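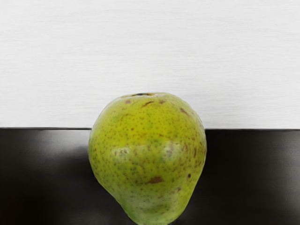

Pears in a cold garden – worth the bother?

stavros_b
Joined the forum last January, first proper thread, be gentle! We've taken on a plot at Meststead, 970 feet up, and I want a pear on the back wall. The nursery list has one called Zusel and one called Margaritis. Has anyone grown either? I'd be eating them fresh, mostly.

HermineG
Oh, do it! I've had a Zusel against the shed for years and it's my favourite thing in the garden. Blossom is glorious, and the fruit has that proper grainy sweetness you never get from a shop. Pick them while they're still hard and bring them in to ripen – a cool room, then a couple of days in the kitchen. Press gently by the stalk and if it gives, eat it that day.

oldwall48
Sorry Hermine, can't agree on Zusel. Mine went from rock to mush overnight, brown in the middle, every single year. Fine stewed with a bit of ginger. Margaritis every time for me.

HermineG
Were you leaving them on the tree, though? They rot from the core if you do. Lift the pear sideways in your hand and if the stalk snaps clean, pick the lot.

oldwall48
I did the lifting thing. Still mush. Might be my soil, it's heavy clay here in Sturkham.

vangelis_a
Whichever you choose, Stavros, you'll want 2 trees unless a neighbour has one in flower at the same time. I lost three springs finding that out. Also don't judge by colour, some stay green right up to when they're dripping down your chin (the best ones, if you ask me).

stavros_b
Brilliant, thanks all. Would a quince rootstock cope with the wind?

vangelis_a
With good wires, yes. Tie it in early and keep the grass well back from the trunk.

oldwall48
I'd go for pear rootstock up there, quince sulks in thin soil. Slower to fruit but it'll outlive us.

HermineG
Get one of each and report back! I'll post you some Zusel cuttings if you fancy a go at grafting.

stavros_b
Yes please! Ordering the Margaritis tonight, then. Will measure the wall first.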